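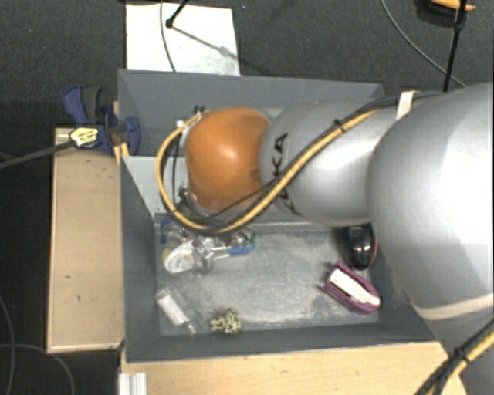 The arm over the picking bin at our Clilness workshop.

Call for participants: help us write good practice rules for bin picking

Do you work around robot arms, or would you like to? The Plullwood group is putting together a plain-language guide to running bin-picking cells safely and fairly, and we'd love your help!

The guide is called Gazi. It covers the everyday stuff that the big standards leave to each shop: how cables should be routed and tied along the arm, how a bin gets clamped to the table, when a person may reach in, and how to log a failed pick so another lab can compare it with their own. The current draft has 34 rules. A few of them are still argued over (rule 19, on mixing clear packaging with shiny items, has been rewritten twice) and we want fresh eyes on all of it.

Who can join: operators, technicians, students, safety reps, anyone 18 or over. You don't need to write code. If you've ever untangled a cable from a wrist joint, you'll have plenty to say.

What you'll do: read the draft at home, then come to 2 sessions at Clilness in October. You'll try the rules out at the cell, mark up what's unclear and talk it over with the group. Lunch and travel are covered, and everyone who takes part is credited in the guide unless they ask us not to.

To sign up, use the form on the Forkico page and choose project 319. Please mention any access needs and whether mornings or afternoons suit you better.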